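# Skevomus hand gripper – build FAQ

**Which revision does this cover?**
Rev 23, the two-finger hand-held version with parallel linkage arms. Rev 25 changes the cable exit only, so most answers apply to both.

**Do I need a printer?**
Yes, or access to one. The housings and arms come to 207 g of filament with supports off. I printed mine at the Waltley shared workshop overnight.

**The arms bind near full opening. What did I do wrong?**
Usually the pivot screws are too tight. Back each one off a quarter turn, then cycle the jaws by hand. If it still binds, ream the pivot holes – don't sand the arms.

**Can I use harder pads?**
You can, but thin cloth and cord slip out of them. Stay with the soft ones in the parts list.

**How long should the cable be?**
Mine is 462 mm from the housing to the first tie point. Shorter than that and it pulls on the wrist.

**Does the Jarar board work?**
With firmware from September or later. Older builds drop the encoder zero after sleep.

**What should I test on?**
Mixed household items: a tissue pack, something in a jar, a box, soft things with loose ends. Put them on a tablecloth you don't mind shifting, and repeat each pick with the item turned.

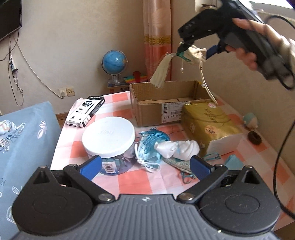 Checkered cloth, cardboard box and tissues, in both.

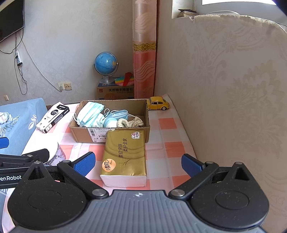
*Answers maintained by Morena Colombo. Linkage notes by Cosimo Rinaldi.*

**Where do corrections go?**
Into the issue list, with the revision number and the screw length you used. The Martinelli fork has its own list – please don't file those here.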